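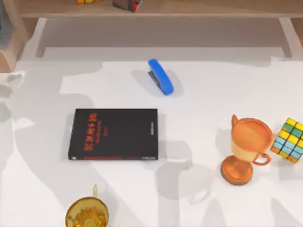
*A stapler, a black book and an orange trophy cup share a white tabletop with a puzzle cube and an amber glass vessel.*

# The drawer that came with the house

When the last estate agent in Plostcombe closed its doors, the new tenants found 52 sets of keys in a filing cabinet. None had a label that meant anything to them. Some had a colour tag, a few had a number, and one had a luggage label with the word "side" written on it in pencil. The keys stayed in the cabinet for two years and then went to the metal merchant in Hendstead.

Most homes have a smaller version of that cabinet. It is usually a kitchen drawer, second or third down, and it holds the things that were put away in a hurry and never sorted. Batteries of unknown charge go in it, along with takeaway menus, birthday candles, picture hooks and the spare bulb for a cooker hood that was replaced before the last election.

Talukder, a house clearance firm that covers Plostcombe and the villages towards the coast, has been emptying such drawers for 30 years. Its crews work room by room and leave the kitchen until the afternoon. A two-bedroom terrace takes them a day. Furniture is quick, they find, and so are books, which go into boxes by the armful. Small things are slow. A wardrobe can be carried down the stairs in five minutes, while the contents of a bedside table may take half an hour to go through, as that is where people keep rings, passports and letters.

The firm asks families to go through the small drawers themselves before the van arrives. Few manage it. Many start on a Saturday morning with good intentions and a roll of bin bags, and by lunch they are sitting on the floor reading old school reports.

Sports prizes are a particular difficulty. They have a name on them, or used to, and people feel bad about putting a name in a skip. Charity shops rarely want them. Engravers will sometimes take cups with a removable plate, and the bowls club in Hendstead has been giving out the same second-hand trophies for so long that several carry the marks of three earlier plates.

Stationery is easier. Comumberg, a reuse warehouse on the edge of the Hendstead trading estate, takes staplers, hole punches, ring binders and unused envelopes and sells them by weight to schools and playgroups. Nearly 1,000 bags came through last year. Pens are tested on a pad by the door, and the ones that don't write go in a bin for recycling. Paper clips are not sorted at all. They are tipped into a bucket, and customers help themselves.

The warehouse has a few rules that apply just as well at home. Anything with a battery in it should be opened and checked for leaks. Chargers should be tied to the thing they charge, or let go. Puzzles and games should be kept only if they are complete, though a pack of cards with one missing can go to a playgroup for craft. Glass should be wrapped, including the pieces that look too thick to break.

Loose keys have no good answer. Comumberg charges 79 pence for a bag of them, mostly to people who make wind chimes. Locksmiths will tell you what type of lock a key fits, but they can't tell you where the lock is. The usual advice is to try each one in every door, window, shed and cash box in the house, and to label it on the spot if it turns.

Some people would rather leave the drawer alone, and there is a case for that. It takes up little room and does no harm, and the string is always in it. If it still shuts, it can probably wait until February.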